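Workshop notebook, September, Flulton yard

Spent most of the morning on the release shackles again, and I think we are finally getting somewhere with them (touch wood!). To recap for anyone picking this up after me: the one that came back from the Surkadden job had a pin that would draw halfway and then stop dead, which is no fun at all when the rope is hanging down the full length of a sheet and the crane driver is looking at his watch.

Stripped it on the bench and cleaned out the bore. There was a good deal of packed clay behind the spring, and under that a burr on the lip of the hole where the pin had been going in slightly skewed. Dressed it back with a fine file, greased it lightly and put it together again with a new spring from the Haddadin box. Raed Akl had a go at pulling it from the far end of the yard with the long rope, and it came away sweetly every time, so he went off happy and I got the kettle on.

After tea we put it on the test frame for a run of 100 pulls with the load off, then 2 more with the sheet hanging properly. No sticking. I did notice the rope wanting to ride up over the edge of the guide when pulled from the side, and I'd like to look at that before it goes anywhere near the Larava cofferdam.

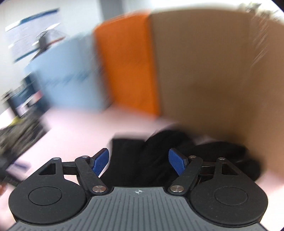 A wider lip on the guide might do it, or a small roller if we can find room for one, though I'm wary of adding anything else for clay to get into. Raed prefers the roller. We went round and round on it, very good-naturedly, and agreed to mock up both in scrap first.

Shackle 141 is back on the rack with a green tag. 824 still wants stripping, and please would somebody order more springs, we're down to the last few in the box.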